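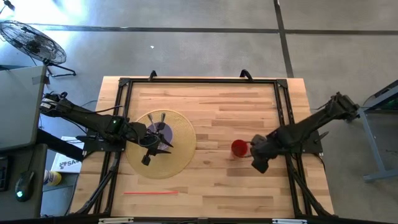

3 Durchführung des Studierendenprojekts

3.1 Rahmen und Aufgabenstellung

Das Projektmodul Trellari wird im Masterstudiengang als zweisemestrige Lehrveranstaltung angeboten. Die Teilnehmenden arbeiten in Gruppen zu je fünf Personen und tragen die Verantwortung für Datenerhebung, Training und Auswertung selbst. Die Lehrenden geben lediglich die Sicherheitsordnung, das Protokollformat und den Abgabetermin im Oktober vor. Vorkenntnisse in der Robotik werden nicht vorausgesetzt, wohl aber der Abschluss des Programmierpraktikums.

Gegenstand der Aufgaben ist das zweiarmige Greifen und Ablegen von Alltagsgegenständen und einfachen Holzteilen auf einer Tischfläche. Die Aufgabenfamilie trägt im Modul die Bezeichnung Pesix. Jede Gruppe wählt daraus zwei Aufgaben aus, von denen mindestens eine den abgestimmten Einsatz beider Arme verlangt. Die Wahl ist vor Beginn der Aufzeichnungen schriftlich zu begründen.

3.2 Datenerhebung

Die Aufzeichnung erfolgt durch Teleoperation. Eine Person führt die Arme, eine zweite überwacht den Ablauf und hat jederzeit Zugriff auf den Not-Halt. Nach 200 Episoden ist ein Wechsel der Rollen vorgeschrieben. Erfasst werden die Gelenkstellungen, die Öffnungsweite der Greifer sowie die Bilder der Übersichtskamera und der Handgelenkkameras. Für die Synchronisierung der Datenströme wurde die hauseigene Software Pyo eingesetzt, deren Zeitstempel auch der späteren Segmentierung zugrunde liegen.

Die Handgelenkkameras erwiesen sich für die Beurteilung des Griffs als maßgeblich. In der Übersicht werden kleine Objekte durch den Greifer häufig verdeckt, während die Nahansicht die Lage des Objekts zwischen den Fingern erkennen lässt (Abbildung 2). Nachteilig wirkt sich aus, dass bei zügiger Bewegung der Hintergrund verwischt. Die Gruppen wurden daher angehalten, die Arme vor dem Schließen und dem Öffnen des Greifers kurz ruhen zu lassen. 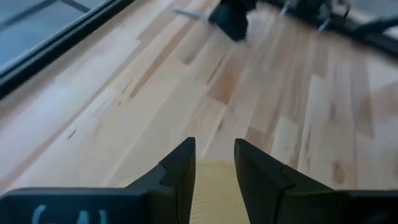
Abbildung 2: Ansicht einer Handgelenkkamera mit einem hellen Holzblock zwischen den Greiferfingern. Der obere Bildbereich weist Bewegungsunschärfe auf.

3.3 Sichtung und Ausschluss

Insgesamt gingen 919 Episoden in den Datensatz Trasingate ein. Jede Episode wurde von zwei Mitgliedern einer jeweils anderen Gruppe gesichtet. Ausgeschlossen wurden Aufzeichnungen mit fehlenden Kamerabildern sowie solche, bei denen während der Ausführung von Hand eingegriffen worden war. Fehlgriffe mit anschließender Korrektur durch die steuernde Person blieben erhalten und wurden gesondert gekennzeichnet. Abweichende Beurteilungen waren im Protokoll zu vermerken und im wöchentlichen Kolloquium zu klären.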